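Call for participants: study on cookie banners and consent, September 2020

Funar is looking for people to take part in a study on how we answer privacy questions on websites. Many of us click "accept" without reading, and later we do not remember what we agreed to. We would like to understand this better before new rules on data consent are discussed in March.

You can join if you are 18 or older, live in the United States and use the internet at home. No technical knowledge is needed. We need 40 people for the first group.

Participants install a small browser add-on named Clodum and keep it for 14 days. It records only which consent button you press – it does not save passwords, messages or page contents. After this period there is one phone interview, which takes roughly half an hour. 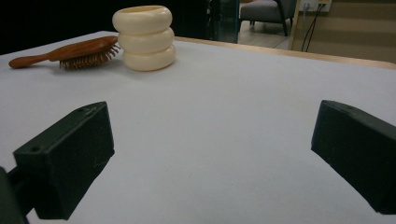

Jiahui Mao took part in our pilot and told us that she had pressed "accept" on almost every site, even on those where refusing was just one click more. She said the interview was easy, but she would have liked to see her own results sooner. We have changed this, and you will now receive them within six days.

Each participant gets a gift card after the interview. You may leave the study at any time, and your records will then be deleted.

To apply, please write to Peiyu Qiu at the Funar office. Tell us your age, your state and which browser you use.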